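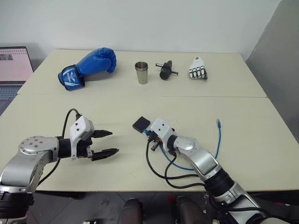 Shiny, Brushed and Matte: How Surfaces Send Back Light

From the Kadusside Materials Notes for ages 8 to 11
Written by Azra Dimitriou

A surface is the outside layer of an object. It is the part your fingers touch and the part light reaches first. Two objects can be the same color and still look very different, depending on how their surfaces send light back to your eyes. A blue boxing glove can be glossy. A blue sweater is not.

These notes cover three kinds of surface: glossy, brushed and matte.

What happens when light lands on something

Light travels in straight lines. When it reaches an object, some of it is absorbed, which means it is taken in by the material. The rest is sent back. Sending light back is called reflection. You see a table because light from a lamp or a window reflects off the table and enters your eye.

On a very smooth surface, rays of light that arrive side by side leave side by side. This is called specular reflection. A mirror works this way.

On a rough surface, the rays leave in many directions. This is called diffuse reflection. A sheet of paper works this way. Paper feels smooth to a finger, but under a microscope it is a tangle of fibers, and each fiber points a different way.

Most objects do both. The balance between the two is what people mean when they call something shiny or dull.

Glossy surfaces

The outside of a boxing glove is often leather, or a man-made material that imitates it. Leather is animal skin that has been treated so that it does not rot. To make it glossy, the maker adds a thin, smooth finish on top. The finish gives specular reflection. The colored layer underneath gives diffuse reflection. You see both at the same time: blue all over, with pale bright spots where the light is strongest.

Those bright spots are called highlights. A highlight on a glossy blue glove usually looks white, not blue, when the lamp is white. The light has bounced off the finish without passing through the color below.

Highlights also give information about shape. On a flat surface a highlight can be wide and even. On a rounded fist it is smaller and follows the curve. Where the leather creases, the highlight breaks into short lines, as each fold has its own small slope facing the light. Artists who draw gloves and boots spend a good deal of time on these lines.

Brushed metal

Stainless steel is a mixture of iron, chromium and usually some other elements. A mixture of this kind is called an alloy. The chromium joins with oxygen in the air and forms a layer much too thin to see. The layer protects the iron underneath from rust, and if it is scratched it forms again.

Steel can be polished until it acts as a mirror. It can also be brushed. To brush steel, a factory rubs it with a rough belt or pad that moves in one direction. This leaves fine lines, called the grain. Light that lands on the grain spreads out sideways across the lines, so the reflection is stretched and blurred. A brushed steel cup will show you the lamp overhead as a soft pale streak. It will not show you a clear picture of your face.

Brushed steel is used for cups, sinks, elevator doors and refrigerator fronts. Small scratches are harder to notice among lines that are already there. A mirror polish shows every one.

A cup with a flared rim, meaning a rim that opens outward slightly, has a second slope at the top. The reflection changes direction at that slope. Turn a steel cup slowly under a lamp and watch what the streak does when you tilt the rim toward you.

Matte surfaces

Matte is the opposite of glossy. A matte tabletop has a fine texture that scatters light. Work tables are often made this way. A glossy table under a ceiling light has a bright patch that moves when your head moves, and it is tiring to look at for long periods.

Matte surfaces still show marks. A scuff is a place where something has rubbed the surface and changed its texture. The rubbed part may be smoother or rougher than the part beside it, so it sends back light differently. A smudge is different: it is a layer of something extra, such as oil from skin. A smudge can often be wiped away. A scuff usually cannot — the surface itself has changed.

To find faint marks on a pale table, bring your eyes down close to the level of the top and look across it toward the light. At a low angle, even a matte surface becomes a little shiny, and the marks are easier to see.

Black and white

Color and shine are separate properties. Black objects absorb most of the light that reaches them. White objects reflect most of it. Either one can be glossy or matte.

When white parts are joined by black ones, the joins are easy to pick out. A model hand with white plates and black joints is a good example. You can count the segments of each finger from across a room.

An activity: sorting by shine

You will need a flashlight, a ruler, a sheet of paper, a pencil and six small objects from around the house. Choose different materials. Do not use glass, and do not shine the flashlight at anyone's eyes.

1. Put the objects in a row on a table and make the room fairly dark.
2. Hold the flashlight 300 millimeters from the first object.
3. Look for a highlight. Write down whether it is sharp, blurred or missing.
4. Move the flashlight slowly to the left. Write down whether the highlight moves.
5. Repeat for the other objects.
6. Sort them from the sharpest highlight to the least sharp.

Metal objects may be hard to place. A polished spoon and a brushed cup are both steel, but they should land in different parts of your row.

Now breathe on the polished spoon and test it again at once. Water droplets cover the metal and scatter the light. The highlight will blur, then sharpen as the droplets evaporate.

Words to know

Absorb: to take in.
Alloy: a mixture of a metal with one or more other elements.
Diffuse reflection: light sent back in many directions.
Grain: fine lines running one way across a surface.
Highlight: a bright spot where a surface reflects a light source.
Matte: not shiny.
Specular reflection: light sent back in an orderly way, as from a mirror.

Next in the Materials Notes: Why Padding Works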